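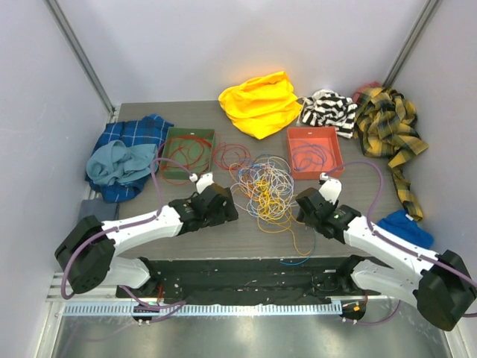
Pour ma part je commencerais par les câbles violets, et seulement après par les pinces, parce que si on règle les doigts avant d'avoir refait le passage des câbles, on devra tout refaire. Cette remarque est arrivée avant même la lecture de l'ordre du jour, et la réunion a accepté de changer l'ordre des points. Le point « câbles » est donc passé en premier.

Compte rendu de la réunion de maintenance – cellule Okonia, atelier de Prurngate
Novembre, début à 9 h 30

Objet : état de la cellule à deux bras, travaux à faire avant la reprise des essais de tri de fils.

Le compte rendu de la réunion précédente est approuvé, avec une correction : il était écrit que la butée logicielle du bras gauche avait été modifiée. Il s'agissait du bras droit.

1. Passage des câbles sur les bras

Les câbles font une boucle entre la pince et les segments blancs avant de descendre vers la base. La question est la longueur de cette boucle. Trop courte, elle tire sur le connecteur quand le poignet tourne au maximum. Trop longue, elle peut toucher la table ou prendre un fil du tas central.

Il est rappelé que la boucle du bras droit a été refaite en octobre après un défaut de communication de la pince. Le défaut n'est pas revenu depuis, mais le journal de la cellule montre encore des pertes courtes pendant les mouvements rapides. L'avis n'est pas unanime : une partie de la réunion pense à un connecteur fatigué, l'autre partie à une attache trop serrée près du coude.

Il est décidé de refaire les deux côtés de la même manière, avec des attaches textiles au lieu des colliers en plastique. La boucle sera réglée bras tendu, poignet tourné à fond dans un sens puis dans l'autre, alimentation coupée. On ne coupe pas les colliers avec un couteau, il y a déjà eu une gaine abîmée de cette façon. La référence du câble de rechange chez Dreno est à vérifier avant la commande, car le catalogue a changé et l'ancienne référence donne maintenant un câble plus rigide.

2. Doigts des pinces

Les doigts blancs sont considérés comme des pièces d'usure. La règle actuelle demande un remplacement tous les 2000 cycles. Pour les fils fins cette règle est jugée trop large : la surface de contact se polit et un fil seul glisse entre les doigts, surtout quand il est pris presque parallèle à la pince.

Proposition retenue : un contrôle visuel tous les 200 cycles, le remplacement restant à 2000 cycles au plus tard. Pendant le contrôle on ferme la pince à vide et on regarde à contre-jour s'il y a de la lumière entre les doigts. Si oui, on note le côté et on refait le serrage avant de décider un remplacement. Les vis se serrent en croix, à la main d'abord, et ensuite avec la clé dynamométrique rangée dans l'armoire de la cellule.

Une demande est faite pour essayer un revêtement plus mou. La réunion n'est pas contre, à condition que l'essai se fasse sur un seul bras et que le changement soit écrit dans le journal. La dernière fois ce n'était pas noté et une journée de mesures a été perdue.

3. Remise à zéro et calibration

Après le travail sur les câbles, la remise à zéro des deux bras est obligatoire. L'ordre est le suivant : bras gauche, bras droit, puis les points communs au milieu de la table. Le logiciel Mok permet maintenant de faire les deux bras en même temps. La réunion préfère ne pas utiliser cette fonction pour le moment – les zones de travail se croisent au-dessus du tas de fils et la marge n'a pas été vérifiée.

Les positions des bacs sont à enregistrer de nouveau. Il est rappelé que le bac vert, à gauche, reçoit le fil rouge, et que le bac rouge orangé, à droite, reçoit le fil bleu. Ce choix de couleurs a déjà causé des confusions dans les fiches. Il est demandé d'écrire toujours « bac gauche » et « bac droit », sans la couleur.

Le bac gauche pose un problème particulier. Quand des brins rouges restent étalés à côté du bac, la pince les accroche en revenant et la position du bac peut se décaler. Deux solutions ont été discutées : fixer le bac par le dessous, ou faire revenir la pince plus haut. La deuxième solution est choisie, elle ne demande aucun perçage de la table. Le nouveau point de passage sera testé à vitesse réduite.

4. Panneau avant, goulotte et boîtiers

Le panneau noir et la goulotte grise à fentes restent à leur place. Le repérage des câbles dans la goulotte est insuffisant, et pour trouver un câble il faut aujourd'hui le suivre avec le doigt. Des étiquettes seront posées aux deux extrémités.

Pour les boîtiers noirs sous la goulotte, on demande que l'état des voyants soit relevé avant chaque arrêt complet, et pas après. La fiche de démarrage sera complétée dans ce sens. Le fond métallique sous la cellule doit être aspiré avant la remise sous tension, un brin de fil dénudé à cet endroit serait difficile à retrouver.

5. Pièces et commandes

À commander chez Dreno : câbles de pince, 2 pièces ; jeux de doigts, 2 jeux. Les attaches textiles sont en stock à Prurngate. Le délai annoncé pour les doigts est plus long que pour les câbles, et la commande sera donc séparée.

6. Décisions et actions

– Câbles refaits des deux côtés avant toute calibration : atelier.
– Fiche de contrôle des doigts mise à jour : atelier.
– Point de retour du bras gauche relevé et testé à vitesse réduite : équipe programmation.
– Lecture des pertes de communication dans Mok, avant et après les travaux : équipe programmation.
– Étiquettes de la goulotte : à faire pendant l'arrêt.

La question de la vitesse nominale n'a pas été traitée par manque de temps. Elle est reportée à la prochaine réunion, quand les nouveaux relevés seront disponibles.

Fin de la réunion à 10 h 45.

Documents récents
Okonia – fiche de démarrage et d'arrêt
Okonia – contrôle des doigts de pince
Mok – notes de version, remise à zéro des bras
Dreno – correspondance des anciennes et nouvelles références
Prurngate – compte rendu d'octobre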